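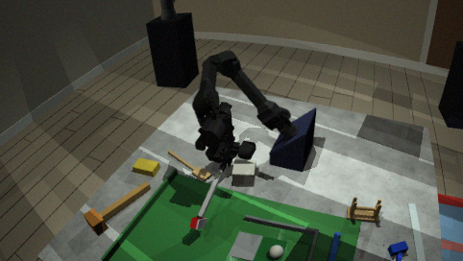

Automation Watch | Home & Shop Floor

Every spring the same promise comes around again. A machine will clear your table, sort your bench, put the tools back where they live and leave you free for something better. I have been writing this column long enough to have a drawer full of those promises, and in March two more landed in it, one from Flemetti and one from Ivusent. Both say general-purpose arms are ready for chores. I read both papers twice and I still can't find the chore.

Flemetti's pitch is the cleaner of the two. The company trained an arm in simulation on what it calls tabletop tasks: pick up a block, move a mallet, tap a golf ball with a little putter. It ran 3000 trials and came out with a success rate that looks very good on a slide. Look at how success is defined, though. The ball has to be moved toward the target. Toward is a generous word. My nephew moved his peas toward his mouth for most of a year.

I don't mean to pick on simulation. Rendered rooms are a fair place to start, and they are cheap. You can tip a table over all night and there is no dent in the floor in the morning. A research group can lay out a putting mat, throw some blocks and hammers around it, and let a policy flail until it stops flailing. My trouble is with the step after that, where a result on a toy golf course turns into a sentence about dishwashers.

Think about what a chore asks for. Clearing up after a kid's game means knowing that the putter goes with the mat, that the mallet probably belongs to some other set, and that the loose block under your foot came from a box in another room. It means picking up a long thin thing by the right part so the heavy end doesn't swing and knock over the next thing. Then it means doing that again with the next item, and not calling it done when there is still one left. Picking up a single object on request is a tenth of that, if I'm feeling kind.

Long-handled tools are my favorite test for this reason. A cube is polite. Grab it anywhere near the middle and it comes up level. A mallet has nearly all its weight at one end, and a gripper with two skinny fingers on the far end of the handle is going to lose the argument. People solve this without thinking, by sliding a hand up toward the head. Flemetti's paper does report results for blocks and for tools, but it folds them into one average, and I would like to see them pulled apart. I asked. I was sent the slide again. 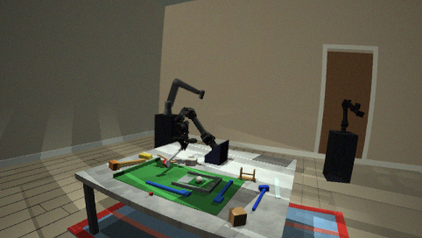
Ivusent takes another route and says the answer is more arms. Two hands instead of one, so that one can hold while the other works. I like the idea better, since it is how most of us open a jar. But the demos I've watched have a habit I can't unsee, where one arm does the job and the other waits politely in the air. When both do move, they move in turns. I timed one tidy-up run at 19 minutes, for a table I could have cleared before the kettle boiled. The company says speed will come. It may. Speed has been coming since I started this job.

There is also the matter of the putter. Putting is a nice demo because everybody understands it and the ball either drops or it doesn't. It is also one of the least chore-like things you can ask of an arm. The ground is flat, the ball is round, and the club was made to do one thing. Wiping up jam is harder. So is finding the lid that fits. If a lab showed me a machine that could sort a drawer of mixed plastic lids, I would eat this page.

The shop floor is a slightly different story, and I'll give credit there. Chisholm, which makes brackets and hinges, has had a pair of arms loading trays on its night shift since last year and seems happy with them. A reader who works there wrote in to say they get through 700 trays on a good night, and that a person still has to come by when a part lands crooked. That is useful work. It is also work where every part is the same shape, shows up in the same spot and goes to the same place. Somebody spent months making the job boring enough for a machine to do it. You can't do that to a kitchen, or at least I wouldn't want to live in the kitchen you ended up with.

Wukero, the tool rental chain, tried something in between. It wanted an arm to check in returned hand tools: hammers, mallets, pry bars, whatever came over the counter. This ought to be the sweet spot, with a known list of items and a clean surface. After around 2 months the arm was moved to the back, where it now stacks empty bins. The staff at my branch went back to hanging up the hammers themselves, and the line moves faster - I checked, on a busy afternoon, with a wet-dry vacuum under one arm.

So what would change my mind? I'd like to see a run that starts with a messy table nobody at the company arranged. I'd like the whole run, at normal speed, with the misses left in. I'd like to know how often a person stepped in, and I'd like tools and blocks scored on separate lines. None of that is expensive. A simulated table would be fine for a first pass, as long as the write-up says so on page one and leaves the word "home" out of the title.

Some readers tell me I'm too hard on this field, and that the arms are plainly better than they were five years ago. They are. I've seen them stop dropping things they used to drop. Better still leaves a lot of room between here and the sink, and the people selling these machines keep pricing them as if that room had been crossed. Ivusent has promised me a visit to its lab before the summer. I plan to bring my own lids.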